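To: Firkuvow supporters list
Subject: Re: [firkuvow-talk] Skuvetside signing, why so gloomy?

Morning all. I was going to leave this alone until the season started in April, but I've read the message below three times now and I still don't buy it. My answers are under each bit.

Two pictures, both with the blue brick walls and the flowers and butterflies on the tabletop:

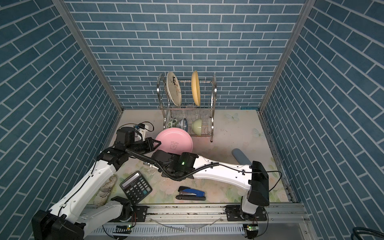
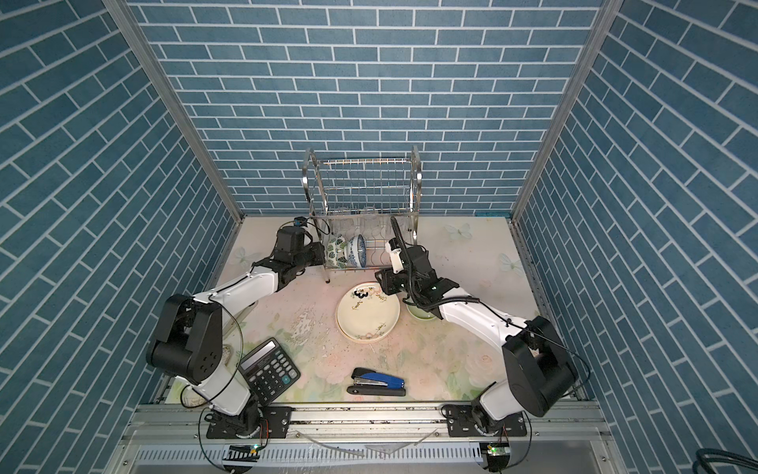 1. THE SIGNING

> We finally get a proper opening bowler and half this list
> is moaning. He took 32 wickets last year for Skuvetside.
> When did we last have anyone do that?

We had someone do that two seasons ago, and we let him go to Driltitora because he wanted a second year on his deal. So forgive me if I don't throw my hat in the air. The 32 wickets are real, I looked them up. I also looked at where he took them. More than half came on the Skuvetside ground, where the ball seams until lunch and then seams some more. Our square is slow and low and has been for years. I would like to see what he does on it with an old ball at four in the afternoon before I call him the answer to anything.

Also, the club statement says he "will be available for the majority of fixtures." What is a majority? Does that mean he's missing the first month? I wrote to the office to ask and got back a link to the same statement.

2. THE BATTING

> And the batting takes care of itself. We had a man make
> 1,243 runs!

One man, yes. Take him out and tell me who you trust to bat through a session. Our number three got past 40 twice all summer. The kid at six made that lovely 100 against Tosh and then couldn't buy a run, and I'm told he's being moved up to open, which seems to me a good way to ruin him. We lost four matches last year where the bowlers did their job and we were still all out before tea on the second day. A new opening bowler doesn't fix that.

I'd have spent the money on a batter. I said so on this list in the fall and was told the budget wasn't there. Then it was there for a bowler.

3. THE TOSH GAME

> Tosh have lost their captain and their keeper. If we can't
> beat them at home first up we may as well pack it in.

People said this last year too, almost word for word. Tosh always lose somebody over the winter and they always turn up with eleven awkward players who know how to hang around for a draw. Their spinner is still there. He's had our middle order in his pocket for as long as I've been paying my dues, and our plan against him seems to be hoping it rains.

I'll be there, usual spot by the sightscreen, and I'll clap the new man when he marks out his run. If he gets five I'll say so here. But "promotion is ours to lose" is a lot to hang on one signing, and I notice the club hasn't said it either. They said "competitive." They said that the year we came seventh.

One practical thing. The bus for the away match at Driltitora is leaving at 7:30 and not 8:00 as it said in the last mailing. Reply to the bus thread if you want a seat, please don't reply to this one.

> Cheer up, it's nearly spring.

It's sleeting here.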